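Home | Blog | About | Archive | Contact

Posted in December by Zofia Czerwiński

I have kept books for small businesses for 15 years, and most of what I do is dull in a way I like. Invoices go in, bank lines get matched, the month gets closed. This fall I spent almost a month on something else, which was working out why the inventory figure at one client never agreed with what was on the shelves.

The client is Wandden, a catering supply shop with one storeroom and a loading door at the back. The owner wasn't worried about theft. He was worried because his bank wanted cleaner numbers before it would renew his credit line, and the count at year end kept coming up short of the ledger. The gap last year was 2000 dollars. That won't sink a shop that size, but it made the loan officer ask questions, and he didn't have answers.

I started with the purchase side because it's the part I know best. Every supplier bill for the year was in one folder, and every packing slip was supposed to be stapled behind its bill. Most were. The ones from Rokisier were not, and when I asked, I was told that Rokisier sends the slips by email a day or two after the truck. They went to an old inbox that was only opened when something was missing.

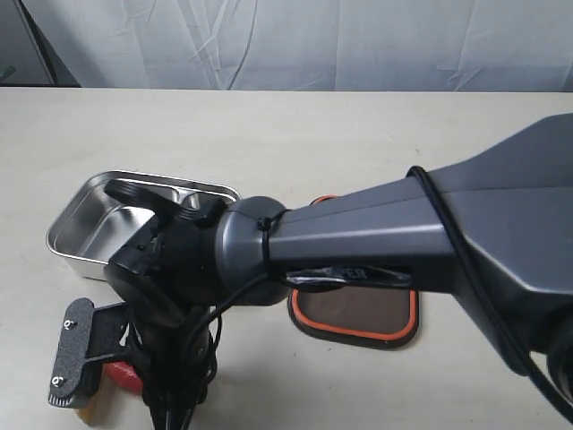 So I printed them all and matched them by hand. It took two evenings. The bills and slips agreed on quantity nearly every time. Where they didn't agree was on units. Rokisier bills some items by the case and ships them by the sleeve, and whoever keyed the receipts had used whichever number was on the paper in front of them. One line had gone in at the case price with the sleeve count. Another had gone the other way, so part of the error had been hiding the rest of it.

I have seen this before at other shops. The total looks only a little off, so it gets written down as shrinkage and the same mistake is keyed again next year.

I asked Bogumił Chmielewska to look over my worksheet before I posted anything. He did audit work for a long time before he went out on his own, and he reads a schedule faster than I do. He found one thing I had missed. There was a credit memo for $752 that had been posted to cost of goods in the right month but never taken out of the stock quantity. The goods had gone back on the truck and the system still thought they were in the storeroom. That one memo was more than a third of the gap.

After that it was mostly typing. I fixed the unit table, posted the adjustment, and wrote a one-page memo for the bank saying what was wrong and what was changed. I keep these memos short. A loan officer wants the amount, the cause, and the date it was corrected.

What I asked the shop to do from now on:

1. Forward the Rokisier slips to the same address as the bills, and don't pay a bill until its slip is there.

2. Write the unit on the receiving sheet by hand. Case or sleeve, the whole word.

3. When goods go back, fill in a return sheet the same day and put it with the receiving sheets for that week.
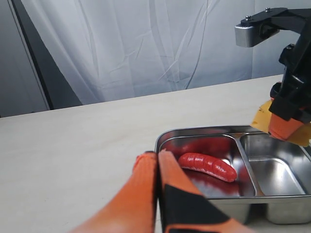 4. Count one shelf a week and send me the sheet, even if everything matches.

The owner agreed to the first three right away. He wasn't happy about the weekly count, and we settled on trying it through spring. I think he will keep it up if the first few sheets come back quickly, so I've put them on my list for early in the week.

I billed this as a separate job and not as part of the monthly fee. I used to fold this kind of work into the regular bill and then wonder where my evenings went. Now I send a short letter first, with the hours and what I will and won't look at, and I get it signed. Payroll wasn't in the letter for this one, so I left payroll alone.

Next up is the year-end file for Jasińska, who still brings me her receipts in envelopes. They are at least sorted by month.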